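Search articles Search Go

When the Second Hand Lets Go Too Late

A handoff between two grippers looks like the easy part of a job. One hand brings an object over, the other takes hold, the first lets go. At Zivholm, a small automation firm, that last step went wrong often enough last July that the team stopped everything else to deal with it.

The fault showed up as a pop. Two grippers would have the same part, one at each end, and the receiving side would start to pull before the giving side had opened. For a moment both were fighting over it. Then the part slipped out and went across the table, or over it. One landed 7 feet away, next to a desk where someone was eating lunch. The person wasn't hurt, but the lunch had to be replaced.

The log for the month covered 700 handoffs. The early pull turned up in the records well before the first part flew, but it had been filed under "minor slip" and left there.
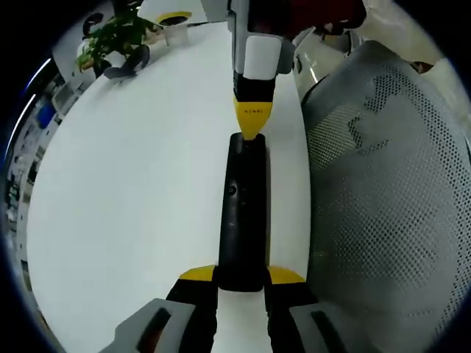

One end clamped, the other touched: a long black bar between two grippers on a white tabletop.

The first guess was worn finger pads. New ones were ordered from Plernik and fitted, and the pop came back the same afternoon. The second guess was the force setting, which was turned down until parts began to sag. That was worse in its own way – a bar that droops can drop on a foot.

The real cause was timing. The release signal was sent on time but read late, by as much as 400 milliseconds when the controller was busy saving data. The pull did not wait for it. It ran on a fixed delay of 200 milliseconds, a number typed in during early tests and never looked at again. On a quiet controller the delay was long enough. On a busy one it was half of what was needed.

The fix took an afternoon. The receiving side now waits for the other to report that it is open, and if no report comes, both stop and hold. Zivholm also bought a software check from Setari that flags any step running on a fixed delay. It found more of them, mostly harmless, and they were changed anyway.

Handoffs are a little slower now. Slips of any kind go in the log under their own heading, and people eat lunch in the other room.

Contact us | © 2026 Pärn Magazine. All rights reserved. | Back to top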